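Ticket: dropped wrist frames on the kitchen station
Project: Prurnutia
Status: open, waiting on Clolell

Okay, so I'm back on this one after lunch and I think I've got a better handle on it. We're supposed to hand over 600 pick-and-place episodes with the toy food, and I was cruising along until episode 362, when the Flirkach recorder started throwing "stream gap" warnings. The arm motion logs fine! It's only the wrist video that skips, usually for 200 ms or so, right as the arm swings toward the dish.

First thing I tried was a fresh USB cable. No change. Then I restarted the recorder and dropped the exposure a bit (wild guess, I admit), and got the same warning two episodes later.

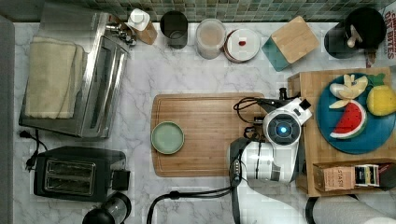
Next I raised the buffer from the default to 3000 in the Peng config, and that helped a lot. I ran a short batch with the lemon and the watermelon wedge and saw one gap in the whole batch. Still one too many, though, because the training script throws out any episode with a gap in it and I'd rather not redo them at 5 p.m. every day.

Questions for Clolell: is there an upper limit on that buffer? And can I keep the gappy episodes in a separate folder for now, or will the upload tool grab them anyway? I've turned auto-upload off until I hear back. Logs attached.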